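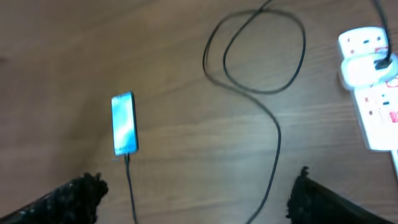 Equipment Planning: Second Phase of the Bench Automation Program

June 10, 2021

The Equipment Planning Office has completed its review of requests for the second phase of the bench automation program at the Brasville and Flumstead sites. Departments that submitted a request will receive an individual reply. The points below apply to all sites and should be read before any quotation is sought from a supplier.

Funding for the phase covers 2 complete two-arm benches, one for each site. The review group, led by Inmaculada Robles, considered whether the same money would be better spent on a larger number of single-arm benches. Ans Meijer presented the case for single arms, which take up less floor space and can be moved between rooms by one technician. The group decided in favor of the two-arm configuration on the grounds that most of the requests received involve small consumer devices that must be turned, handed over or held while a second operation is carried out.

Budget holders are reminded that the purchase price of the arms is only one part of the cost of a bench. Requests received this spring often left out mounting hardware, spare gripper fingers, replacement cables and the electrical work needed at the table. An allowance of 4000 dollars per bench has therefore been set aside for accessories and installation. Any amount not used by the end of December will return to the general equipment fund and cannot be carried over.

Wear parts should be listed separately from the arms themselves. Gripper fingers in particular are to be treated as consumables - they are handled, swapped and damaged more often than any other part of the system - and will be charged to the operating budget of the department using the bench. Cerura has agreed to hold a small stock for both sites, and orders will be placed through Ainhoa Vidal.

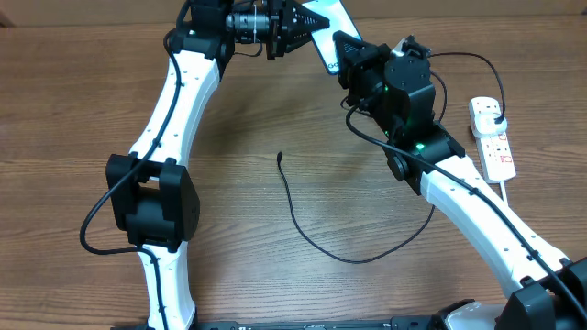 Handover tasks have been given priority in the planning for both benches. They account for the largest share of the 159 task descriptions submitted by departments, and they place the heaviest demands on the equipment, as both arms must reach the same point above the table and hold a light object without dropping or marking it. With a smartphone held by two grippers at once, the arms arch well over the tabletop, and the space between and above them must be kept clear in any room layout. Departments should also note the cable that runs along each arm and the power strip lying on the table beside the right one. Outlets placed on the work surface reduce the usable area, and site plans should state whether power will be supplied at table level or from below.

Table size was the subject of several questions. The group recommends that the table be chosen after the arms and the mounting rail have been selected, and that the plan allow space for chargers, cables and other items that form part of the task. Existing tables may be reused if they are level and sturdy enough to carry the rail. Patricio Montes will inspect any table proposed for reuse.

Two suppliers, including Singhal, have been asked to provide written quotations. Each quotation must show delivery, training and the first year of service as separate lines. Verbal estimates will not be accepted, and departments are asked not to enter into discussions on price with either supplier while the comparison is under way.

Revised requests should be sent to Asger Bisgaard within 15 working days of this notice, using the standard equipment form. Requests that were complete when first submitted do not need to be sent again.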